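Washing and pressing wool felt at home

Wool felt for applique, needle books and ornaments should be washed before you cut it. Most of it shrinks the first time it meets warm water, and red and dark green are the worst for letting go of dye. Fill a basin with lukewarm water, add 2 teaspoons of mild soap, and push one color under at a time. Leave it 14 minutes. Don't rub or wring.

Lift the piece out flat, roll it in an old towel, and press down on the roll with your forearms. Unroll it and dry it away from the sun. I use Lavero soap flakes, but any wool wash will do.
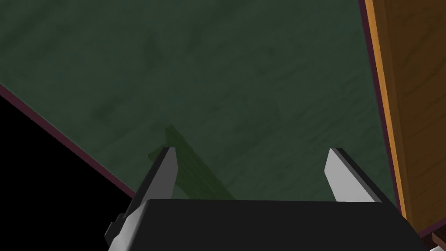
Pressing is where most felt gets spoiled. Set the iron to wool, lay a damp cotton cloth over the felt, and put the iron down and lift it up again without sliding it. Let each spot cool before you move the piece. A mottled green like this one, with darker patches and faint lighter smudges, hides small chalk marks very well, so mark a color like that with thread tacks. On a plain cream felt a chalk pencil is fine, and it brushes out with a dry toothbrush.

For cutting, freezer paper works better than pins. Trace the shape on the dull side, iron it on shiny side down, cut through both layers and peel. One template can be used again until it stops sticking.

Stitch with a single strand of matching floss and a short, fine needle. Thick felt - over 2 mm - needs a longer stitch or the edge will pucker.

Store leftovers flat between sheets of tissue, with a cedar block in the box. Check for moths in August. If you find any, seal the felt in a plastic bag and freeze it for 14 days, then let it come back to room temperature before you open the bag.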